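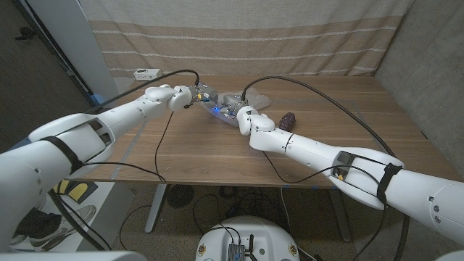
Week 6: Reading a supplier's offer (Kelly Stockdale)

Bring the Kodside leaflet on Friday. We will go through it line by line, and I want you to be difficult.

The offer is a two-armed robot on hire, with setup and 2 days of training. Kodside says it "handles everyday items with ease". Ask which items. A box is easy to grip and easy to see. Clear plastic bags are neither: they crumple, they slide, and light passes straight through them. The leaflet gives one success rate for everything, from 30 tries per item, and never says whether bags were among them.

Points to check

Tries: who reset the table between them, and was the item put back in the same spot each time?

Stopping: does a dropped item count as a failure, or does the arm get another go?

Cables: where do they run when both arms reach for the middle? The drawing on page 27 shows none at all – I don't believe it.

Support: "same-day help" means a phone line in Tesham. Read the small print on visits.

Compare with the Tirkham offer, which is dearer but lists its failures by item.

For next week: one page, saying what you would ask Kodside to show you before signing. No praise, please.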